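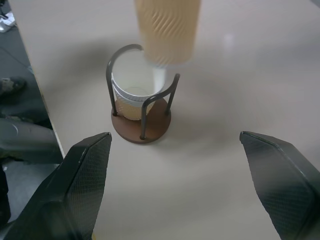 Figure 3. Wire cup holder on its round wooden base, with a ribbed tan paper cup above the white one.

4.2 Stacking at the drinks table

Maham Malik and I put 135 paper cups through the holder in October. Ribbed cups were the favourite of our testers, who liked the grip and ignored our questionnaire. The wire loops leave most of the cup showing, so people could see what they were taking - a feature we had not planned but have claimed anyway. Rizwan Lashari wanted a heavier base. He was outvoted, and has asked for this to be recorded.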